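洗一块布要多久：Jallura开放日走访记

4月　本刊记者

去之前我给自己定了一条规矩：不看宣传片。Jallura的邀请函里附了一段剪好的视频，配着钢琴曲，我没有点开。这几年类似的片子看得太多，叠衣服的、倒咖啡的、给猫添粮的，每一段都顺滑得像广告，右下角偶尔有一行很小的字，写着播放倍速。我想看的是一倍速，最好还能看到它失手以后怎么办。

开放日在Kioko园区，一栋旧厂房的二楼。门口签到，领一张贴纸，上午场放进去16个人，多数是做供应链的和学校里的老师，还有一对夫妻说是家里老人行动不便，专门请了假过来。那位太太一路都在问同一个问题：现在能不能买。接待的人每次都回答得很客气，每次都没有回答。

参观先从走廊里的展板开始。展板上的词我不抄了，读者在别处都能读到。值得一提的是一张时间表，把家务分成若干档，最下面一档叫“台面整理”，包括擦、洗、装袋、分拣，旁边标着“已具备能力”。再往上是“厨房协助”，标着“验证中”。“老人照护”在最顶上，后面什么也没标。我在“已具备能力”那几个字前站了一会儿，想着等会儿就拿这一档去对。

真正干活的地方比走廊小得多。几个工位一字排开，铝型材搭的框，里面一块仿大理石纹的台面，机械臂装在前沿。讲解员把这套系统叫Allow，说名字取的是“让人放手”的意思。可是上午场里，每个工位后面都坐着一个工作人员，手边放着急停按钮。我问他们坐在那里主要做什么，其中一位说，主要是复位。

复位这个词后来我听了很多遍。机器把东西弄掉了，人捡起来放回原处，叫复位；机器停在半空不动了，人按一下，也叫复位。在家里，这件事的名字叫自己动手。

第一个工位演示的是洗布。一只波浪边的浅盆，盛一点清水，一块薄薄的黄布。任务说起来很简单：把布拿起来，在水里过一过，再拿出来。换了我，一边接电话一边就做完了。 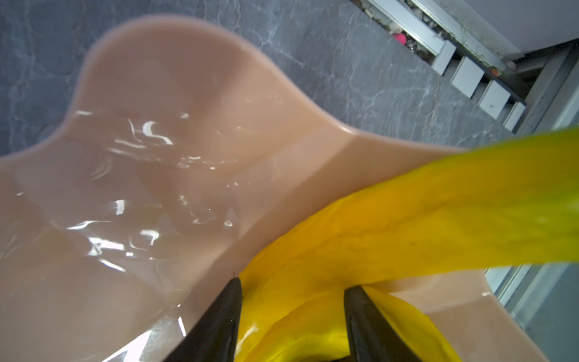 布这种东西对机器向来不友好，这一点做这行的人自己也承认。杯子拿歪了还是杯子的形状，布一碰就变样，湿了以后又是另一种脾气，会贴在盆壁上，会一半重一半轻。我看的那一轮，夹爪先后下去三次，前两次都只夹到很少一点，一提就滑了。第三次夹住了，提起来，在水里来回带了两下，然后停住，大概在判断下一步。我旁边那位学校老师小声说，它在想。我说，我家洗衣机不用想。

公平一点讲，第三次夹得确实不错。布是从褶子中间捏住的，力气也没有大到把盆带翻。五年前同样的演示，我见过机器把整只盆拖下桌。进步是有的，我不否认，只是“已具备能力”这个说法太宽了。我问讲解员，洗干净的标准是什么，怎么知道它洗干净了。他说目前的任务定义里没有“干净”，只有“浸湿”和“取出”。这个回答我很喜欢，比展板上所有的话都有用。也就是说，盆里的布原来脏不脏，洗完脏不脏，机器不管，系统也不记。

那么拧干呢？拧干还没有做。晾呢？晾在下一阶段。算下来，一块抹布从脏到能再用，中间大约六七个动作，机器做了两个，头尾都得有人站着。

我又问了成功率。讲解员给的数字来自内部记录：连续200次，条件固定，盆的位置不变，布的种类不变。他报了一个相当好看的比例，我没有写进来，原因是我追问盆挪开一个手掌的距离会怎样，他说那属于另一项测试，数据不方便在现场讲。一个数字后面跟着这么多“不变”，它能说明的就只剩那间屋子里的那只盆。我家厨房的盆每天都在不同的地方，有时候盆里还有昨晚的碗。

第二个演示是装袋和分水果，双臂，也是当天围观的人最多的一项。讲解员介绍说，这一项既可以看作家里收拾买菜袋子，也可以看作店铺里打包，“一个技能两种市场”。我对这种说法一向警惕。家里收拾袋子，慢一点没人催；店里打包，后面排着队。两件事的动作像，账完全不同。

先说动作。塑料袋很薄，瘫在台面上没有形状，提手摊开，开口往哪边朝每次都不一样。人处理这种袋子靠的是手指搓，搓开一层再搓一层，还会对着袋口吹气。夹爪没有指纹，也不会吹气。

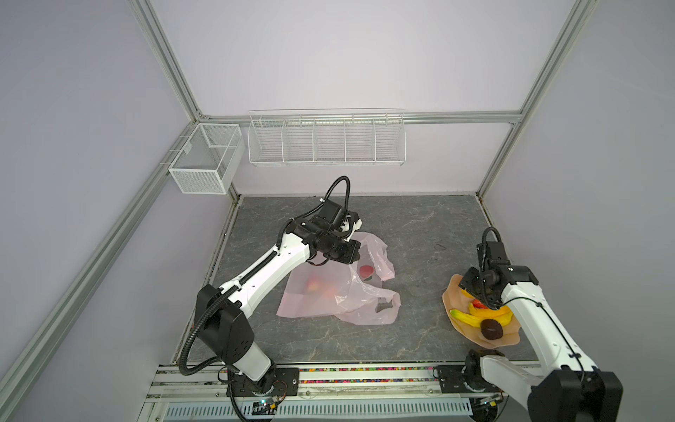

我掐着表看完了完整的一轮。从手臂开始动到工作人员宣布任务结束，用了19分钟，其中有两次人工复位，一次是袋口重新塌了下去，另一次是一个果子滚到了夹爪够不着的地方。超市收银台的阿姨做同样的事，我猜不用半分钟，还能顺便问你要不要积分。

当然有人会说，机器可以干一整夜。讲解员也说了，说得很有信心。但干一整夜的前提是不需要复位，而我看到的19分钟里，人起身了两次。照这个频率，夜班还是要有人上的，只不过工种从打包变成了看机器打包。来参观的供应链同行里有一位算得比我快，他说按他们仓库的工资，这笔账目前怎么摆都摆不平，除非机器白送，外加送一个看机器的人。讲解员笑了笑，请大家往前走。

再说两只手的配合，这是整场里我看得最仔细的部分，也是唯一让我改了一点看法的地方。单臂的时候，机器遇到软东西几乎只能碰运气。有了第二只手，一边按住，一边去放，思路是对的，有几个瞬间看上去也确实像那么回事。左边的夹爪探下去，右边的等着，没有互相打架。我以前看过别家的双臂演示，两条手臂各干各的，像两个吵过架的同事。在这一点上Jallura做得更好。

问题在于它们等得太久。一只手没到位，另一只手就悬着不动，悬到观众开始看手机。我问能不能调快，回答是可以，但调快以后失手会变多，开放日就没有调。这倒是实话，只是我希望写时间表的人也听见了。

还有果子。演示用的香蕉是玩具，工作人员没有隐瞒，问就说。我理解其中的道理，真香蕉夹几轮就黑了，每天换一批也是浪费。可“具备能力”说的是什么东西的能力，总该交代清楚。玩具香蕉每根都一样弯，一样硬，捏重了也不会烂。真香蕉熟到第三天，人手拿都要小心。葡萄、草莓、一捆带水的小葱，这些东西一样都没有出现。我问有没有试过熟番茄，讲解员说试过，然后就没有往下说。
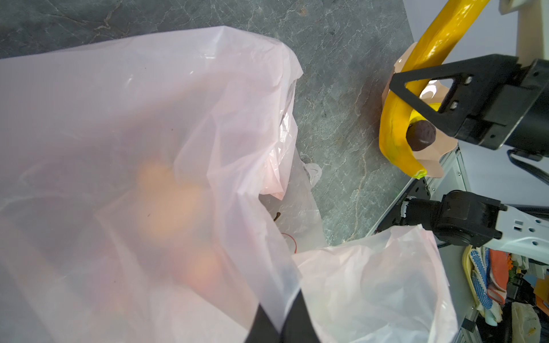
装袋演示近景：塑料袋里透出几团橙色，右上方的夹爪拿着玩具香蕉。

看完装袋，大家移到隔壁房间喝茶。茶是人倒的。我提这一句没有挖苦的意思，只是当时在场的人都看了一眼茶壶，又看了一眼彼此。

茶歇时发了一份问卷，问“您愿意让Allow承担哪些家务”，后面一串方框。没有一题问愿意为此付多少钱，也没有一题问家里有多大地方。工位的框架加上台面，放进我住的厨房，冰箱就得搬到客厅。那对夫妻中的先生拿着问卷问我，擦身、翻身算不算家务。我说展板上归在最顶上那一档。他把问卷折起来放进口袋，没有填。

下午还有一场，讲的是一家叫Volaren的合作方，据说负责把这套技能搬到店铺后仓去。我留下来听了半场。幻灯片上有一张后仓的平面图，画得很整齐，通道宽，货架直，地上没有纸箱。我在后仓打过工，从来没见过那样的后仓。提问环节有人问落地时间，台上回答“视场景成熟度而定”。我把这句话记在本子上，旁边画了个圈，等明年再来对。

回程的车上我翻了翻笔记，把当天看到的事情按自己的标准重新排了一遍，供准备掏钱或者准备写计划书的人参考。

拿起一件硬的、摆好的东西，放到指定的地方：可以，慢，但可以。
拿起一件软的、湿的东西：试几次可以，需要有人在旁边。
撑开一只塑料袋：看运气，也看袋子。
判断活儿干得好不好：没有看到。
自己收拾失手的残局：没有看到。

最后两项在我看来比前三项要紧得多。请人帮忙做家务，哪怕是请家里十岁的孩子，我们指望的也是他打翻了水知道去拿抹布。Jallura的机器会拿抹布了，可它还不知道水打翻了。

工作人员的态度我没有可挑的地方。除了熟番茄和盆挪位置那两处，问什么都答，连夹爪指尖多久换一次都肯说（答案是看磨损，做布的那台换得勤）。真正让我不放心的是展板和时间表，写那些东西的人，恐怕没有在工位后面坐过一上午。我建议他们去坐一坐，带上表。

开放日据说下半年还会办一次，届时会加一项叠毛巾。报名方式和这次一样，名额有限，停车位更有限，Kioko园区北门的车库只认预约车牌，我那天在门口绕了两圈才进去。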